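Learning to love cold water (a bit)

I have been a cold shower coward my whole life. I'm the person who stands with one foot out of the tub waiting for steam, and who wears socks to the beach until the last possible second. So when I tell you I now swim in a lake in the middle of the winter, on purpose, before breakfast, please understand that my own mother laughed for a full minute on the phone.

Pale blue, the color of the whole month so far:
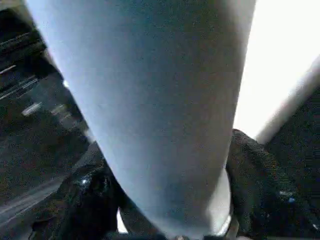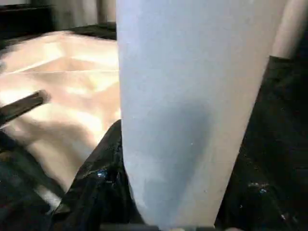 Posted by Shaohua Xiao on 2/11/21
Filed under: Water, Mornings | 9 comments

OK, back to the lake. It's called Havwood, and it's a very ordinary lake. There's a gravel lot, a dock with one bad board (third from the end, step over it) and a bench where everybody piles their coats. I'd driven past it for years and only ever thought of it as the place where the road bends.

I started in August, which is cheating, I know. In August the water was lovely and I went in after work most days and floated around like a potato. Then it got cooler and I just kept going, and at some point the other swimmers stopped saying "see you next summer" to me. I was so proud! I bought a hat.

The hat matters more than you'd think. Mine is a thick knitted thing with a Bokis label in it, and it itches like crazy, but I don't put my head under in winter anyway, so it stays dry and I stay more or less cheerful. I also have neoprene gloves and little boots. I tried going without the boots once and spent the rest of the morning walking as if I'd borrowed somebody else's feet.

The first 30 seconds are awful. I've stopped pretending they aren't. Your chest goes tight and you want to gasp, and what you have to do is breathe out, long and slow, like you're fogging up a window. I hum. The tune doesn't matter, it just makes me let the air go. After that it hurts less, and then there's a short stretch where everything is very bright and clear and I feel like I could write a novel or fix the garage door.

Then I get out! People always ask how long I stay in, and the answer is not very long. I did try to be a hero one morning and stayed until my hands stopped working properly, and then I couldn't do up my own jeans in the parking lot. A woman I'd never spoken to did my coat zipper for me as if I were four. We've been friends ever since, so I can't regret it completely, but please don't copy me. And don't go alone, and talk to your doctor first if you have any kind of heart trouble.

Getting warm again is its own little art. Wet things off, dry things on, top half first. I lay my clothes out in the order I'll need them, with the sweater on top of the pile, and I stand on an old car mat. No hot shower right away either, it makes me woozy. I walk up and down the lot with my tea and talk to whoever is there. The shivering comes later than you'd expect, usually when I'm already in the car and feeling smug.

The tea goes in a Plullix flask that cost me 95 cents at a yard sale and has a dent in the side the shape of a thumb. Ginger, honey, much too strong. My dog Pan comes along and waits on the bench with the coats — he went in once, in the fall, looked deeply offended, and has never gone past the gravel again.

I don't have any big claims to make about what it's done for me. I sleep a bit better, maybe. I had a cold in January just like everybody else. But it has been a long, gray, shut-in kind of winter, and it's been good to have a reason to be outside at sunrise with a few other people standing well apart in the dark, all saying "ooh, ooh, ooh" as they go down the ladder.

A couple of you asked about changing robes. I still use two old towels sewn together at the shoulders, with a hole for my head. It looks terrible. I'll write up how I made it once I've fixed the left seam, which gave out last week at a pretty bad moment.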